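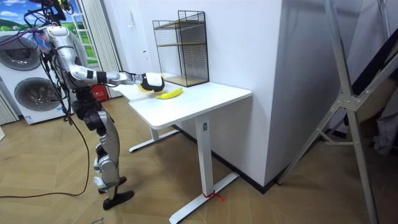

驻馆作家是做什么的?
驻馆作家是由图书馆提供一段时间的工作场所和津贴、以换取其写作与公共活动的作者;按多数馆的章程,写作占大头,按多数作家的回忆,占大头的是活动。

驻馆作家(又称图书馆驻留作家)是公共图书馆与作者之间的一种定期合作形式,常见于设有文学节、朗读会或地方写作计划的城镇。驻留期短则数周,长则一年。与大学的驻校作家相比,驻馆作家一般不授学分课程,办公室较小,有时是一张靠近复印机的桌子。

名称
中文里“驻馆”一词原先多用于美术馆和博物馆,后来才扩展到图书馆。部分馆使用“客座作者”的说法,理由是“驻”字容易让申请人以为提供住宿。Gultesberg镇图书馆的招募启事在标题下用粗体写明“不含住宿”,每年仍会收到询问床铺尺寸的来信。

遴选
申请材料一般包括作品样章、工作计划和一份活动设想。Gultesberg的样章上限为25页,超出部分不予阅读,这项规定在评审中执行得最为严格。工作计划通常描述一部长篇小说的完成过程,驻留结束时,该小说多半已有了新的标题。
由出版社协办的项目另有惯例。Fikska出版社资助的驻留名额只面向尚未出版第二本书的作者,业内因此称之为“第二本书津贴”。领取者中写出第三本书的也有,写出第二本书的稍少。

职责
合同一般将工作时间分为创作与公共服务两部分。公共服务包括写作工作坊、手稿面谈、学校访问以及在文学节期间主持朗读。Segura图书馆规定手稿面谈每次25分钟,来访者须提前提交不超过10页的稿件。诗歌稿按页计算,不按行计算,当地诗人的行距由此明显变窄。
朗读会是最受重视也最难预测的一项。到场人数受天气、停车和茶点影响较大,受作品影响的程度尚无定论。六月举办的活动常与毕业典礼冲突,十二月举办的则常与一切冲突。

成果
驻留结束时,作者通常须提交一件“可供馆藏的成果”。这一措辞有意宽泛,历年提交物包括短篇小说集、地方口述史、一份未完成的歌剧脚本,以及一本记录阅览室噪音的日记。Zavuna图书馆将此类成果单独设架,位置在地方志与税务指南之间,借阅率略高于前者。

评价
支持者认为,该制度使读者得以接触仍在世且可以提问的作者,也让写作过程从书架背后走到台前。批评意见集中在津贴数额和时间分配上:公共服务的条款写得具体,创作的条款往往只有一句“作者应享有充分的安静”,而安静由儿童区隔壁的房间提供。
另有意见指出,馆方倾向于选择善于交谈的作者,沉默寡言者即使作品出色也难以入选。Segura图书馆曾为此增设一个不要求举办活动的名额,申请人数随即超过其余名额的总和,该名额两年后并入常规项目。

参见
文学节;驻校作家;写作工作坊;朗读会;手稿面谈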